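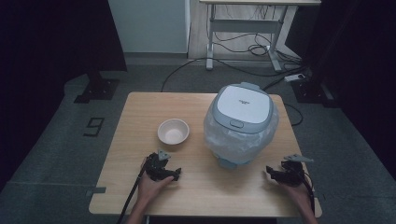 Demonstration work at Porketell is the part of the company's operations in which employees teach household tasks to machines by performing the tasks themselves. It began in December as a trial at the Beltska site, where most of the staff had previously packed and shipped kitchen goods. A worker stands at a table with a gripper in each hand and handles ordinary items, such as a rice cooker and a small bowl, through the jaws of the tools. The movements are stored and later used to train robots.

The change affected 151 employees. Packing lines had been paced by conveyor, while demonstration work is divided into sessions with a rest period after each one. Workers are assigned to a table for two sessions and then move to inspection, where recordings are reviewed and sorted. Pay grades were revised on Monday, August 21, 2023, and demonstrators were placed on the same scale as machine operators.

Florence Sutherland, who led training at Beltska, wrote in the staff handbook that new demonstrators needed three weeks to become comfortable with the grippers. Wrist and shoulder strain was the most common complaint in the first year — lifting had been the main concern on the packing lines. The Abubakari site adopted the same schedule later, with shorter sessions.

See also: Cletico (scheduling system)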